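Suromum Low Table, Light Wood Finish: Review After Eight Months

Posted 2021-04-13

I bought the Suromum low table last August to replace a folding table that had started to lean. It serves as a sewing table, a folding table for clean laundry, and now and then a place to eat. I paid full price at the Poirier outlet and have no connection to the maker.

Assembly took 30 minutes. The legs screw into plates that are already fixed to the underside, and the one tool you need is in the box. My instructions were missing a page, but the steps on it were easy to guess. One leg went in crooked the first time and had to be backed out and started again. Do this part on a rug or you will mark the top.

The top is the reason I chose it. I looked at the Levimine table first, which is a little cheaper, but the one in the store had a flat gray-beige surface with no character to it. The Suromum is a pale blond color with long wavy grain that runs across it in gentle curves. Some bands are darker and some are close to cream. It hides crumbs and lint better than I expected, and lint is what I have the most of.

Fabric sits well on it. Quilted pieces, which tend to creep on a slick table, stay where I put them.

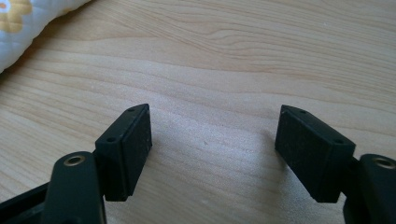 Pins are another matter. They roll until they reach the edge and then go over it, so I keep a magnetic dish nearby. I also would not cut on the bare top. A rotary cutter went off the end of my mat in the second week and left a thin line that I can feel with a fingernail. It follows the grain, so visitors don't see it, but I do.

Cleaning is simple. A damp cloth takes care of most things. Tailor's chalk comes off dry. A tea ring that sat overnight needed two passes with dish soap and left nothing behind. I have not tried any polish on it, and the care sheet says not to.

The legs are the weak point. Every couple of months they loosen and the table picks up a slight wobble — you notice it most with a sewing machine running at full speed. Tightening them by hand fixes it for a while. I wrote to the maker and was sent a set of 2 rubber washers, which was an odd number for a table with four legs. I put them on the side where the machine sits and they have helped.

Height is fine for sitting on a floor cushion or a low stool. If you want to use a regular chair, look at the taller Skodavlow table in the same finish. I tried it in the store and the legs felt the same, so expect the same wobble.

Would I buy it again? Yes, for the top. If you only need something sturdy and don't care what it looks like, the Levimine will do the job for less.

Rating: 4 out of 5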